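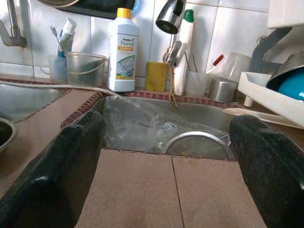
Grout around tiled sink going dark, and where to keep everything

Posted in Kitchens and Bathrooms by Dorota Bednarek, October 2026

We moved into my aunt's old flat in Cendimthorpe and the kitchen worktop is tiled, with the sinks set into it and a border of very small red-brown tiles all the way round. The wall behind is plain white glossy tile and wipes clean in a second. The worktop is another matter. The joints between the little tiles hold on to everything, and near the front of the sink they have gone nearly black in places.

So far I have tried washing-up liquid and an old toothbrush, and then a bleach spray left for ten minutes. The bleach lightened it but it was dark again in less than a month. A man at the hardware shop told me to rake it all out and regrout, and quoted me for 70 small joints along the front edge alone, which put me off.

Second thing. There is no cupboard under this sink, only pipes, so the cleaner, sponge, cups and so on all live along the back by the tap. Then the washing-up gets stacked at the side on the tiles as well, and I never have a clear bit to wipe. I don't want to drill the wall tiles as they can't be matched any more. What do other people with this sort of worktop do?

Roman Szulc
Tear it out and fit a laminate top. Tiled worktops were a bad idea when they were new. You can get one cut for the sinks you have and it will be done in a weekend.

Halina Sowa
I have had a tiled worktop for more than 40 years, so I will answer what was asked.

The grout first. Stop using the bleach. It takes the colour out of the dirt and leaves the dirt where it was, and if you use it often the surface goes sandy and holds more. Make a thick paste of bicarbonate of soda and water, push it into the joints with the toothbrush, leave it half an hour and scrub along the line of the joint, then across. Rinse with clean water and dry with a towel. You may need to do it 2 evenings running for the front edge. Leave it to dry out properly overnight with nothing standing on it, then put on a grout sealer with a small paintbrush and wipe the extra off the tile faces before it sets. I redo mine every January.

If a joint is soft when you press it with a fingernail, no cleaning will help and that one does need raking out and filling. It is usually only a few, right where people lean and drip.

Keep vinegar and limescale remover off the joints. They eat cement grout. Use them on the tap if you must, with a cloth, and rinse.

About the space. The back of the worktop is fine for things you use every day, but be strict about it. In our house the toothbrushes had crept in there too. Here is how the area by our sink is during washing-up:

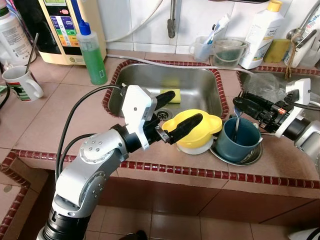 Dishes kept together at the right of the sink, sponge in the basin, tall things along the back.

The plate goes down first and the mug stands on it with the spoon in. That way the mug isn't making its own ring on the tiles. Small tubs with lids go next to it in the same group. When they are washed I pick up the lot and wipe the whole patch in one go - before, I was wiping round five separate things and missing the joints under all of them.

The sponge is the one thing I am still bad about. It ends up in the sink, and it ought to be squeezed out and stood on its edge against the wall, where it dries far better. Never leave it flat on the grout.

For the bottles, a shallow plastic tray from any pound shop is enough. No drilling, and you lift the tray to clean behind it.

Kazimiera Makowska
Agree with Halina about the bleach. I would add that the gap between the little border tiles and the steel of the sink is probably not grout at all, or shouldn't be. Ours was filled with grout by the last people and it cracked all the way round. It wants silicone, the sanitary kind. Cut the old stuff out with a blade, dry it for a day, then run a new bead and smooth it with a wet finger.

Fill the sink with water before you put the bead on, and leave it full until it cures. My plumber, Krawczyk, does it this way so the weight doesn't pull the joint open later.

Also check whether the tap drips down behind. If it does, sort that out before sealing anything.

Dorota Bednarek
Thank you. Two of the front joints are soft so I will fill those and do the paste on the rest. Roman, the landlord would have something to say about a new worktop.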